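Wrist camera gone soft? Try the cheap things first

Before you ring Kileo and pay for a visit, wipe the lens. Use a dry lens cloth, and please not the rag that lives beside the grease gun. Then drive the arm back 30 mm at a time until edges appear. Ours had been taught its approach pose by an optimist.
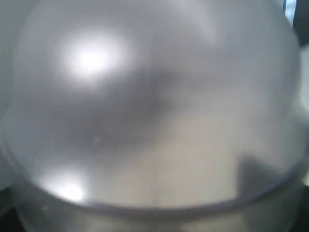

Words: Salma Benjelloun, from the Kabbaj workshop tips page

Anything domed and shiny will throw your lights straight back as white blotches. Turn the lamp aside, or tape tracing paper over it. Check the 2 bracket screws while you're in there; nearly 100 hours of shaking loosens most things, me included. Save the new pose under a new name. Driss overwrote the old one and we had a long afternoon.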